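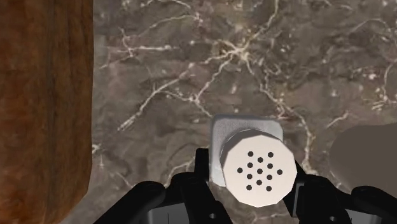
Media release from the Pludlow Festival of Flight office
12th September

PLUDLOW TO GET NIGHT FLYING, LIKE IT OR NOT

The Pludlow Festival of Flight will run into the dark for the first time this year, after organisers finally ran out of reasons to send everybody home at teatime.

The new Saturday dusk program will see gliders trailing pyrotechnics over the bay, followed by a pair of aerobatic biplanes fitted with wingtip lights and, to close, a formation of drones that has been promised to us as "a giant pelican". We have seen the drawings. It is definitely a bird.

Flying starts at dusk and finishes by 10 pm, at which point the airspace closes and the foreshore goes back to belonging to the gulls. The daytime display is unchanged, with the usual mix of warbirds, wing walkers, helicopters and that one very loud jet that sets off every car alarm between the jetty and the bowling club.

Readers with long memories will recall that night flying was first suggested after last year's visitor survey, in which 863 people took the trouble to tell us what they thought. Many of them thought the toilets were too far away. A surprising number, though, wanted something to look at after dinner, and a few wanted both and drew us a map. The toilets have been moved. The map was quite good.

The dusk program is supported by Cineo, which will also run the big screen on the Cokwood side of the bay. Spectators over there have traditionally had a fine view of the underside of everything and no idea what any of it was. From this year they will get live pictures and the full commentary, a few seconds behind the planes themselves. Anyone bothered by the delay is invited to look up.

The foreshore stays free, as it always has been. For those who like a chair with a back, 58 places are on sale in the new jetty enclosure at $49 each, which buys the seat, a blanket, a printed program and a hot supper in a cardboard box. It does not buy shelter. Should it rain, ticket holders will get wet in a better class of position.

Parking will be at the showgrounds, with shuttle buses to the waterfront from mid-morning. Please use them. Each year a hopeful few hundred motorists set out to find the secret spot behind the boat ramp, and each year they find one another. Beach Road will be closed to traffic from lunchtime until the crowd has cleared, and residents will receive their access passes in the mail.

Dog owners may want to think about a quiet night in. The gliders make almost no noise but the fireworks attached to them make up for it, and the local vet has asked us to mention this in large letters. Our budget runs to ordinary ones. Ear protection for small children can be borrowed from the information tent in exchange for a deposit, a set of car keys or, in past years, a grandparent.

Personal drones are banned across the whole display area, day and night. The pelican is the only exception and it has paperwork.

All flying depends on the weather. If the cloud comes down on Saturday evening, the dusk program will move to Sunday at the same time, and jetty tickets will carry over. If it comes down on Sunday as well, there will be a refund and a fair bit of sighing. Decisions will be posted on the festival website and read out on the foreshore speakers by mid-afternoon.

The full running order will be released closer to the weekend, once the pilots have stopped changing it. Jetty enclosure tickets are on sale now through the festival website.

ENDS

Media enquiries: Festival of Flight office, Pludlow foreshore. Requests for press parking will be read with interest and sent to the showgrounds.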